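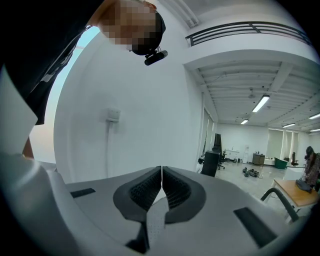 Vittoria Valentini wrote in to say that my last page on hand-held grippers skipped the part she needed most, how to tell whether the finger pads or your own wrist is to blame when a grab goes wrong. Her team had swapped pads twice and gotten the same sloppy results both times, and she wanted a test she could run in an afternoon without a force gauge.

Fair enough! I've been putting two sets of pads through their paces, the Camer ones and the Orlandini ones, and I've ended up with a routine I like. You don't need much for it. A hand-held gripper, a head camera, your wrist markers if you use them, and a pile of stuff to pick up.

Before you start

Close the gripper all the way and look at the pads straight on. The seam between them should be even from top to bottom. If one pad leans, loosen the screws at its base, squeeze the gripper shut, and tighten them back up while it's closed. I used to do this with the gripper open and it never came out right.

Then wipe the pads. Plain water on a cloth, let them dry, done. I tried rubbing alcohol on my first Camer set and the surface went shiny and slick after a week or so, and I'm still kind of mad about it.

Set the head camera next. Put it on, tighten the strap a little more than feels natural, then look down at your hands the way you do when you're working (not the way you do when somebody says "look down"). Hold both hands out and check the preview. If you only see your fingertips, tilt the camera down a notch. Walk a few steps, crouch, stand up, and check again. Mine always slips on the first crouch.

The pickup test

Choose 6 objects. I like a mix: something hard, something soft, something in crinkly packaging, something with a lid, something long, and something you'd expect to fail. Put them on the floor or a low table, wherever you'll be recording for real. I did my first round at a nice tall bench and it told me nothing useful about floor work.

Pick up each object, lift it to knee height, hold for 2 seconds, and set it down. Go through the whole set, then do it over with your other hand holding the object steady first. That second pass is the one that answers Vittoria's question. If an object slips when the gripper works alone but stays put when your free hand lines it up, look at your approach angle before you go shopping for new pads.
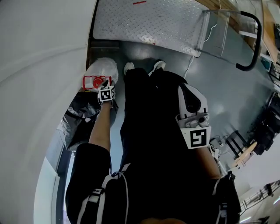
Keep the markers facing up while you do this, by the way. I tend to roll my wrist outward when I reach for something off to the right, and then the tracking drops out and I have to throw away the take. Turning my feet toward the object fixed most of that. So did slowing down, which I hate doing.

Write down every slip as it happens. I use a paper notepad with one column per object, and I put a little arrow for which way the thing slid. Arrows all pointing the same way usually mean a pad is sitting crooked, so go back and redo the seam check.

What I got

With the Camer pads I had 21 slips over a full day of testing, nearly all of them on crinkly packaging. The Orlandini pads did better on plastic and worse on anything long and thin, where the object would pivot and droop. For floor work I'd go with Orlandini. For a tabletop with pens and spoons and so on, Camer, easily.

I can't say much about wear yet. The Plistley folks I share notes with change theirs at roughly 1000 grabs, and I haven't gotten that far on either set.

One more thing on swapping: do the whole pickup test again after you change pads, with the same objects in the same order. It's tempting to just redo the ones that failed. I did that in April and missed that the new pads had started dropping the one thing the old pads never dropped, a plain cardboard box.

Next up is the Ukport controller, once I get the trigger to stop sticking.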